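Talk notes: Adding memory to an old desktop
Wanda Makowska, Jekthorpe repair evening, June 10, 2023

Slides 1 to 4. Leave these up while people find seats. Say hello, say where the coffee is, then start.

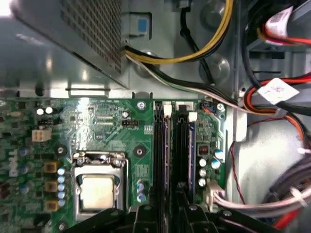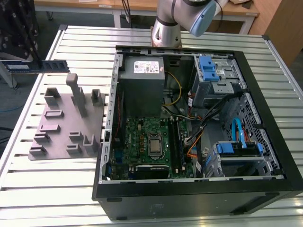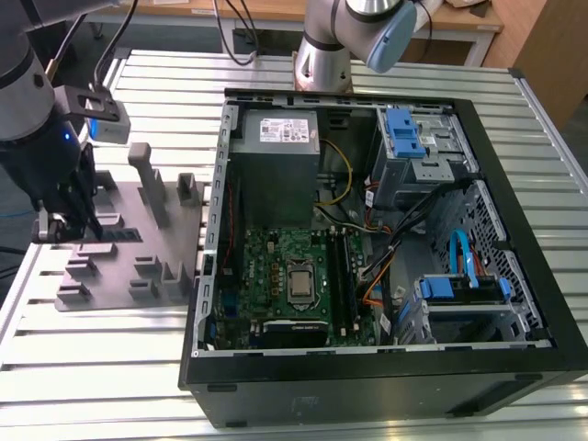
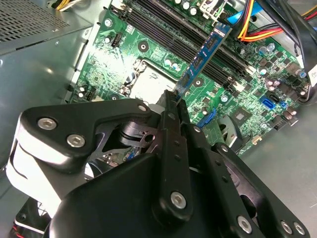
Slide 5. Getting to the board
Side panel off, tower lying flat, open side up. Power cord out of the wall before anything else. Say this twice.
Point out the power supply, the processor in its socket, and the memory slots to the right of it. Go back to slide 1 for the slots, it has the closest view from above. The white latches at the top of the slots are clear there.
Cables: move them aside by hand if they are in the way. Leave them plugged in.

Slide 6. Handling the module
Hold it by the edges. Keep fingers off the gold contacts.
Touch bare metal on the case first. Bogdan Zieliński has the wrist straps if anyone wants one.
Match the notch to the key in the slot. If it won't line up, turn it around.

Slide 7. Pressing it in
Open the latches. Straight down, even pressure on both ends. Most people stop too early. Latches should close by themselves.

Slide 8. First start
No picture on the monitor: power off, unplug, take the module out and seat it again. Try one module at a time.
Mention the Gusgate machines from March. 27 came in, 2 had a bad slot, the rest only needed reseating.

Questions. Someone will ask about mixing sizes. Usually fine, check the manual.
Handouts are by the door.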